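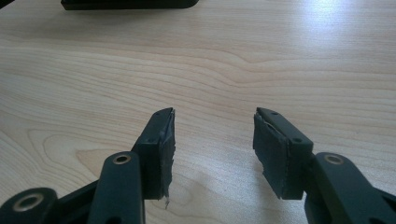 Plandanley, 2024-05-16

Table, second look. Hygrometer in the back room at 41 per cent this morning before the heater went on. I'd expected it higher after the rain. Wrote it on the inside of the cupboard door with the others.

The top has stayed light, which was the point of using the Ekitz oil and not the stuff from the green tin. The old tin turned the test board orange inside a fortnight and it has kept going since. The Ekitz board, cut from the same length, is close to what it was when it came off the saw. I compared them at the window with the light off, then under the ceiling light, where the difference is smaller. Under the ceiling light everything in that room looks yellow, including the wall, which is white.

Checked the top with the long straightedge, across the grain in four places. It sits flat at both ends. At the middle there is a hollow on the window side that takes a sheet of printer paper folded once but not twice. Same as in March. I put the same sheet of paper in, so at least the method is consistent. Along the grain it is fine, or at any rate it is within what the straightedge can tell me, and I don't fully trust the straightedge past its last hand's width, where it was dropped.

Checked the legs. The table is a Su, the short version, 600 deep, and the legs go on with one hanger bolt each and a corner plate. Three were tight. The one nearest the door took a quarter turn. It took a quarter turn last time as well, and I suspect the thread in the plate has started to go. The plates are a standard size according to the sheet but the sheet also says the top is reversible, and there are eight holes in the underside that say otherwise. Will ask at Drenus whether they carry the plate singly. They used to sell them in fours.

Rocked it by hand at each corner. Some movement across the short axis, none along the long one. The floor is out by more than the table is, so I've left the felt under the one foot and stopped there.

Water test after breakfast. Three drops in a line on the section I did first, three on the section I did last, then the timer. The first section still beads. On the last section the drops had spread at their edges by ten minutes and there was a faint dull ring after wiping. The ring went by lunch. The last section was done at the end of the tin, on a cold evening, and I recall stretching it to reach the edge. The tin is 500 ml and the label claims it will do two coats of a table this size. It will do two coats if the second is imaginary at one end.

Batch number on the tin is 2869. Noted it here as the label has started to come away, and the shop asks for it if you want the same tone again. I have my doubts that the tone varies by batch, but it costs one line.

Trip to Drenus late morning. No single plates. They can order, two weeks, and want the dimension between hole centres, which I hadn't taken. Bought another tin of the Ekitz, a pack of the white pads and a new pencil. The woman at the counter asked whether I wanted the matt or the satin and I said matt, then stood in the car park trying to remember what the first tin was. It was matt. Checked when I got home.

Hole centres: took them off the loose leg with the calipers, twice, and got the same number both times. Wrote it on the receipt and put the receipt in the tin lid, where I will find it.

Afternoon given to the window end. Procedure as before, put down in full this time so I can stop working it out from memory:

Wipe with a damp cloth, let dry for an hour.
Rub with a white pad, along the grain, light pressure, no more than six passes.
Vacuum, then the tack cloth.
Stir the tin from the bottom. Do not shake it.
Thin coat with a folded cotton rag, in strips the width of the hand, keeping the wet edge.
Wait fifteen minutes, wipe off everything that will come off.
Spread the rags flat on the concrete outside, one layer, and leave them there until they are stiff.

I did the tack cloth twice. On the first pass it lifted more dust than I'd have guessed. The vacuum brush has lost bristles down one side and leaves a strip behind at each turn, so I've turned the head around and will see if that moves the problem to the other side.

Oil went on evenly. I did not go past the joint between the third and fourth boards, where the older coat is sound and where a lap line is least likely to show. There is a lap line. It can be seen from the door if you crouch, and I don't plan to crouch.

Smell is moderate. Window open a hand's width until four, then closed, then the heater on low. The label says to keep the room above fifteen degrees while it cures and the room does not manage that by itself once the sun is off the wall. Seven days to full hardness. Light use after two, no wet cups for the week. Cups are the main risk. I've moved the coasters over from the kitchen bench, and the kitchen bench can look after itself.

One thing I should have done earlier: the ends. End grain drinks far more than the face and I have never given it a third coat. I ran a thumbnail across the window end before starting and it felt dry and slightly furry, where the far end is smooth. Gave it two wet coats half an hour apart and wiped after the second. It took the lot. Another coat in the morning if the rag test is clean.

Costs for the day: the tin, the pads and the pencil, all in the book under the house column. Last month I put the felt under tools, which is wrong, and I've moved it.

Next full check in September, when the heater goes off and the room starts to shift again. The hollow on the window side closed up a little over last spring, or I folded a thinner sheet. I've taped the sheet I used today inside the cupboard door, beside the hygrometer readings, so it can be the same one.

Evening reading 44 per cent. Heater off at nine. Rags stiff, and in the bin.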